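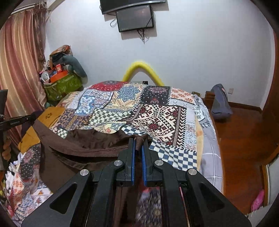
Quilt on the bed, brown piece on top

Jan 18, 2026. Mending room, Druvero house. Written up by me (Estela) after supper, so forgive the handwriting when Ximena types this in.

We finally got to the Clulmont bedding, and I'm glad we waited until we had a whole day to give it. I had been thinking of it as "the quilt job" and had more or less forgotten that it came with so many other bits and pieces. By the time everything was unpacked the bed was nearly covered and I had to stand there a minute with my coffee before I knew where to start.

The quilt first. It is a patchwork of folk-style prints and I like it more each time I look. The red floral medallion panel sits at the far end with the blue ornamental medallion next to it, and that pair is what Horacio fell for when he first saw it. My own favorite is the dark maroon with the pink motifs, or possibly the peach with the red flowers, depending on the light and on who is asking. There is also a big cream and brown geometric panel with red diamonds, and two checkerboards, one green and white and one blue and white. Whoever put these together had a good deal of nerve. I would never have let that peach anywhere near that cream, and it works beautifully.

What we checked

Seams by hand, panel by panel, starting from the maroon and working toward the near side. I ran a thumb along each join and Ximena wrote down anything I grumbled about. The joins around the blue medallion are sound. The green and white checkerboard has one corner where the stitching feels slack, and I've put a loop of pale thread there so we can find it again. The blue and white one I want to look at a second time in the morning, when I'm less tired. I thought I felt a soft spot near the middle and then couldn't find it again.

I would like to leave the prints alone as far as possible. Benjamín asked whether we ought to back the weaker squares, and my feeling is no, or at least not yet. A backing changes how the whole thing drapes, and Waltraud was very clear in her letter that it's going to be used on a bed and slept under. She has it down for her guest room and wants it ready by September, so we have time to be gentle.

The brown piece

Large, brown, with a long zipper seam running on the diagonal when it's lying the way we had it. I pinched up a fold of it here and there to judge the weight, and I still say it wants a stronger needle than the one in the Kalleck at the moment. Horacio thinks the needle is fine and the tension is off. We have had this conversation before! We'll sew a test line both ways on scrap and see who buys the pastries.

The zipper seam itself needs a proper look with the piece turned inside out. Please don't press it before then. If the tape has shrunk at all I want to measure it as it came to us, and one pass with the iron would lose me that. Note to Benjamín, who is quick with an iron and means well.

Everything else

The mustard-yellow cloth with the little dark flower print is at the left edge of the bed. I have half an idea of using it for a binding if Waltraud agrees, because it picks up a warmth in the other prints that I can't quite put my finger on. Only half an idea, so nobody cut it, please. I'll write to her tonight with a snip pinned to the page.

The heap below it, white and red and dark blue prints all tumbled together, still needs sorting. There is something white and crumpled mixed in with it, and I left it where it was so that it wouldn't wander off into the wrong bag – we lost a pillow sham for 7 weeks that way and I'm still embarrassed about it. Sort by cloth first and by color second. Small offcuts go in the tin, long strips get rolled.

On the right side we have the gray and white plaid sheet, the beige fleece blanket tucked in between the layers, and the white printed cloth with black lettering. I could make out an RI and a JU on the part that was showing. Ximena has a theory that it's a souvenir towel and I have a theory that it's a flour sack, and we agreed to leave it folded until tomorrow so that we could both go on being right for one more evening.

Thread and supplies

The 2000 meter cone of cream from Stevens is open now and on the second peg. It's a nice thread, a little slippery in the hand needle but it lies down well once it's in. I've put 400 meters aside on a bobbin card for the quilt so we don't run short halfway down a seam and have to match it with something from another dye lot. The brown is low. We have enough for the test line and for the zipper on one side, and I've added it to the order sheet under the buttons.

For tomorrow

Second look at the blue and white checkerboard, in daylight.
Test line on scrap, old needle and new needle, same tension. Horacio to watch and not to touch the dial.
Turn the brown piece and measure the zipper tape in 3 places.
Sort the printed heap.
Unfold the lettered cloth and settle the argument.
Letter to Waltraud about the mustard binding, with the snip.

I've left the quilt spread out for the night so the fold lines can relax. If you're in before me, wash your hands before you go near it and keep your cup on the windowsill, the far one. There is cake in the blue tin, Benjamín's mother sent it, and it's very good with the bitter orange in it.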